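보낸이: 뤼디거 바이데만 (Rüdiger Weidemann)
받는이: 소규모 온라인 판매자 메일링 리스트
날짜: 2025-04-24
제목: Re: 뉴스레터 유료 전환, 무료 구독자는 어떻게 하나요

지난번 메일에 대한 답입니다. 해당 부분만 남기고 인용합니다.

> Rititz에서 뉴스레터를 무료로 운영하고 있고 구독자는 302명입니다.
> 유료로 바꾸려고 하는데 두 가지가 걸립니다.
>
> 첫째, 기존 구독자를 전부 유료로 넘기면 다 나가 버릴까 봐 걱정입니다.
> 둘째, 지난 호들을 잠가야 하는지 열어 둬야 하는지 모르겠습니다.
> 검색으로 들어오는 사람이 꽤 있어서요.
>
> 그리고 결제는 Shehu로 받을 생각인데 써 보신 분 계신가요?

첫째 질문부터 답하겠습니다. 저는 Ternach라는 이름으로 중고 제본 도구에 관한 뉴스레터를 내고 있고, 지난 12월에 유료로 바꿨습니다. 그때 기존 구독자를 자동으로 넘기지 않았습니다. 무료 목록은 그대로 두고 유료 목록을 새로 만들어 신청을 따로 받았습니다. 본인이 동의하지 않은 유료 전환은 환불 요청으로 돌아오고, 나라에 따라서는 법적으로도 문제가 됩니다. 편한 방법처럼 보여도 하지 않는 편이 좋습니다.

안내 메일은 두 번 보냈습니다. 첫 메일에는 바뀌는 내용과 가격, 시작하는 호만 적었습니다. 두 번째 메일은 시작 직전에 보냈고 신청 링크를 맨 위에 넣었습니다. 첫 달에 유료로 신청한 분은 70명이었습니다. 그중 15명은 안내 메일이 아니라 지난 호 맨 아래의 링크를 눌러서 들어왔습니다. 이 숫자를 보고 둘째 질문에 대한 생각이 정해졌습니다.

지난 호는 열어 두시기를 권합니다. 저는 처음에 전부 잠갔다가 검색 유입이 끊겨서 다시 열었습니다. 지금은 최근 여덟 호만 유료이고 나머지는 누구나 읽을 수 있습니다. 새 호가 나오면 가장 오래된 유료 호가 풀립니다. 수동으로 하고 있는데 한 번에 몇 분이면 끝납니다. 다만 풀린 글에 예전 가격이 적혀 있으면 문의가 들어오니, 열기 전에 본문의 가격은 지우고 안내 페이지 링크로 바꿔 두세요.

Shehu는 써 봤습니다. 정기 결제 설정은 간단한 편이고, 카드가 만료되었을 때 구독자에게 가는 알림 문구를 직접 고칠 수 있습니다. 기본 문구는 독촉장처럼 읽혀서 저는 고쳐 썼습니다. 불편했던 점은 정산 내역입니다. 환불 건이 다음 달로 넘어가서 찍히기 때문에 장부와 맞추려면 따로 표시해 둬야 합니다. 연간 결제를 중간에 해지하는 경우도 자동으로 계산해 주지 않습니다. 저는 연간 결제는 해지해도 기간 끝까지 보내 드린다고 약관에 적었고, 그 뒤로는 따로 계산할 일이 없었습니다.

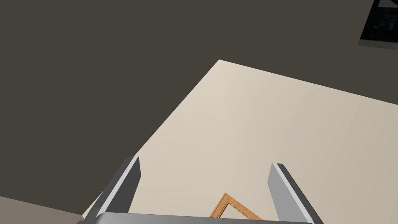
**뤼디거 바이데만**

가격 이야기를 조금 더 하겠습니다. 시작할 때 할인을 크게 거는 분들이 계신데, 저는 할인 기간이 끝나는 시점에 해지가 몰리는 것을 겪었습니다. 지금 다시 한다면 할인 대신 기존 구독자에게 첫 달을 무료로 드리고, 가격은 처음부터 하나로 둘 것 같습니다.

무료 목록도 없애지 마세요. 저는 무료 구독자에게 짧은 소식을 가끔 보냅니다. 새로 풀린 호의 제목과 링크가 전부인데도 거기서 유료로 옮겨 오는 분들이 있습니다. 발송 도구는 Prallness를 쓰고 있고, 목록을 두 개로 나눠도 같은 주소가 중복으로 청구되지 않게 설정할 수 있습니다. 설정은 목록 화면이 아니라 계정 화면에 있으니 참고하세요. 저는 그걸 못 찾아서 한동안 두 배로 냈습니다.

Rititz에서 목록을 내보낼 때는 수신 거부한 주소까지 파일에 같이 들어 있는지 확인해 보시기 바랍니다. 그 주소로 안내 메일이 나가면 곤란해집니다.

제가 쓴 안내 메일 두 통의 원문이 필요하시면 리스트 말고 제 주소로 따로 답장 주세요. 약관 문구도 같이 보내 드리겠습니다.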